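Kitchen arm in simulation first, worth it?

Tasora
December 22, 2018
I've got 6 joints moving in the sim and the real base is bolted down in the Lamside workshop. The plan is to have it put crockery away.

Prustix
Sims flatter you. Mine ran 1000 times without a fault and the real one hit the tap on its second go. What's your reach with the elbow bent?

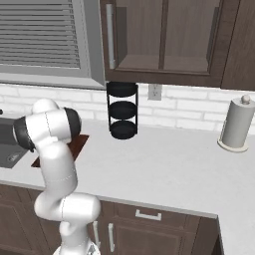

I'd also want to know what you've set for friction. If you left the defaults, I don't trust any of it.

Tasora
Defaults, yes. It's still cheaper than breaking a gearbox.

Tian
Don't agree with Prustix. I found 2 bad joint limits in mine that way.

Prustix
A tape measure would have found those. Post again when it's lifted a real plate.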